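Evley Kids > Ask Us Why > Around the House > How Does Soap Work?

How Does Soap Work?

By Rima Hakim

A letter came to us in July from a reader named Hala, who is seven and has just been given the job of washing the breakfast dishes at her house (well done, Hala, that is a big job!). She wanted to know why her dad keeps telling her to use soap when there is perfectly good hot water coming right out of the faucet. I liked this question so much that I wrote it on a card and stuck it over my own kitchen sink, and I have been thinking about it every evening since, usually with my sleeves rolled up and bubbles to my elbows.

So let's start with something you may have noticed already. If you spill orange juice on a plate, you can rinse it off in no time at all. But if somebody fried an egg and there is butter left in the pan, you can run water over it until your arm gets tired and the butter just sits there looking shiny. The water rolls right over the top in little beads.

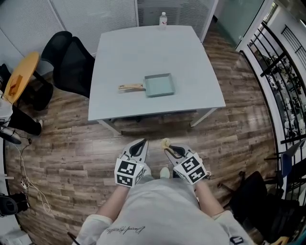 A small square frying pan with a wooden handle, and a bottle of water at the back of the table.

Why does water slide off grease?

Everything around you is made of tiny, tiny pieces called molecules. They are so small that you can't see them, even with the magnifying glass from your science kit. Water is made of water molecules, and water molecules love to hold on to each other. Think of a group of best friends at recess who are all holding hands. They are happy to let sugar join in, and they are happy to let salt join in, and that's why sugar and salt seem to vanish when you stir them into a glass.

Oil and butter are different. Their molecules don't have anything the water wants to grab. The water molecules go on holding hands with each other and the oil gets squeezed out of the game, so it gathers together in blobs and floats up to the top. You can shake the two of them as hard as you like and they will look mixed for a little while, but set the jar down and wait, and they'll drift apart again.

Grown-ups sometimes say "they're like oil and water" about two people who can't get along. Now you know where that comes from!

Along comes soap

Now, a soap molecule is a funny-looking thing. It is long and thin, a bit like a tadpole, with a head at one end and a tail at the other. The head loves water. The tail can't stand water, but it loves grease. When you squirt dish soap on a greasy plate and rub it around, all those tails go diving into the grease, while the heads stay on the outside where the water is.

Pretty soon a tiny drop of grease is surrounded on every side, with tails poking in and heads poking out, like a dandelion puff. Scientists call this little ball a micelle, and you say it "my-SELL." The water looks at the outside of the ball and sees only heads, which it likes very much, so it carries the whole thing away down the drain, grease and all.

(When I explained this to my neighbor Kourosh, he said it sounded like the grease was being tricked into getting on the bus. I think that's a very good way to remember it.)

Why do we have to scrub, then?

I was hoping you would ask, because I used to wonder about this too, mostly when I was trying to get out of doing it. Soap can only work on the grease it can touch. If there's a thick patch of butter, the soap gets busy on the outside of it, and the inside is safe and snug. Scrubbing breaks the big patch into lots of little bits, and little bits have much more outside for the soap to reach. It also knocks loose the crumbs and the crusty parts that soap can't do much about by itself.

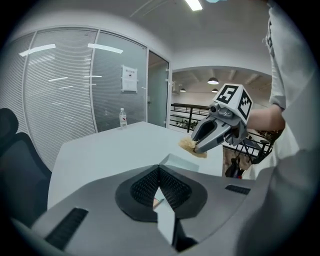

People have used all sorts of things for scrubbing over the years. Long ago a cook might have used a handful of sand, or some straw, or ashes from the fire. Some people still use sea sponges, and those really do come from the sea. A sponge is an animal! It stays in one place on the ocean floor and lets the water wash through its many little holes, and it eats the tiny bits of food that drift in. The sponges you buy at the grocery store are mostly made in factories now, from wood fibers or from plastic, but they have kept the name and they have kept the holes.

Holes are very useful in a sponge. Water creeps into small spaces and likes to stay there, and when you squeeze, out it comes again. Holes are also good at making suds, because every time you squeeze a soapy sponge you push air through the soapy water.

The scrubber that grew on a vine
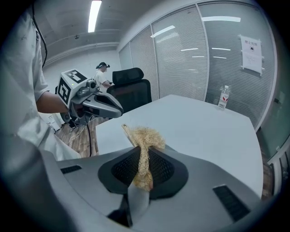 Photo: Hashini Ekanayake for Evley Kids

One of my favorite facts in this whole article is that a loofah is not a sea creature at all, although plenty of grown-ups believe it is. A loofah is a kind of gourd, and it grows on a climbing vine with big yellow flowers. When it is young it looks rather like a zucchini, and in many countries people cook it and eat it for supper. If you leave it on the vine, though, it gets older and drier, and the inside turns into a web of tough fibers. Then you can peel off the skin, shake out the seeds, and there is your scrubber.

My friend Afaf grew one up her back fence and gave me a piece of it for my birthday. I was so pleased with it that I didn't want to get it wet!

Try it yourself

You will need a clear jar with a lid, some water, a spoonful of cooking oil and a squirt of dish soap. Ask a grown-up before you start, and do it near the sink.

Fill the jar halfway with water and add the oil. Put the lid on good and tight, shake it, and set it down. Watch what the oil does. Now open the jar, add the soap, close it up again and give it another good shake. This time the water should stay cloudy for much longer, because the soap is holding on to all those little drops of oil.

If you'd like to, draw a picture of both jars and send it to us with your first name and your age. Hala, we are hoping for one from you, once the breakfast dishes are done.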